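Seit Januar sammeln wir bei Estik Demonstrationen für ein lernendes System. Zwei Arme, ein Mülleimer, schwarze Müllsäcke. Ein paar Notizen dazu, weil mich die Begeisterung in meiner Timeline langsam müde macht.

650 Episoden haben wir inzwischen. Klingt nach viel. 44 davon habe ich gestern noch mal komplett durchgesehen und danach erst mal einen Kaffee gebraucht.

Aufgabe im Protokoll: »Beutel in den Eimer einsetzen«. Ein Satz. Was als eingesetzt gilt, steht da nicht. Rand ganz umgeschlagen? Halb? Jeder Operator entscheidet das anders – und das Modell soll dann den Mittelwert lernen oder was? 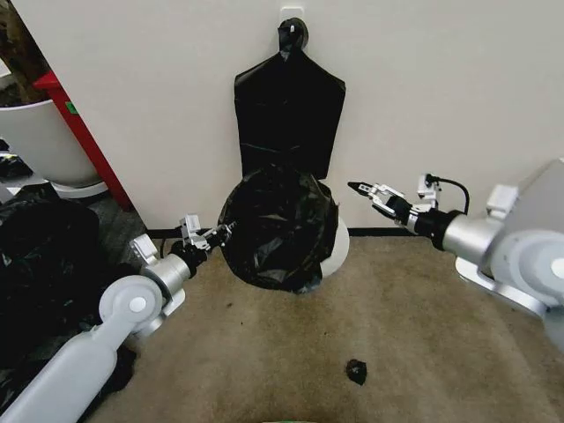
Beide Greifer auf den Beutel gerichtet, oben hängt er am Haken, unten liegt er über dem Eimer.

Folie ist eklig. Sie knittert jedes Mal anders und glänzt, und der Greifer hat zwei Finger. Wer mir erzählt, das sei »im Prinzip gelöst«, darf gern eine Schicht übernehmen.

Stavros Karras meint, wir brauchen einfach mehr Daten. 866 Episoden bis zum nächsten Training, dann sehe man weiter. Kann sein. Ich hätte lieber 2 Wände mehr. Bisher haben wir eine, immer mit demselben Haken.

Bei Alell lief es letztes Jahr ähnlich: Kurve super, neuer Raum, Kurve weg. Den Bericht dazu hat außer mir wohl keiner bis zum Ende gelesen.

Ich mache trotzdem weiter mit. Ab morgen schreibe ich zu jeder Episode dazu, wann ich sie als Erfolg werten würde. Mal sehen, wie oft das mit dem Label übereinstimmt.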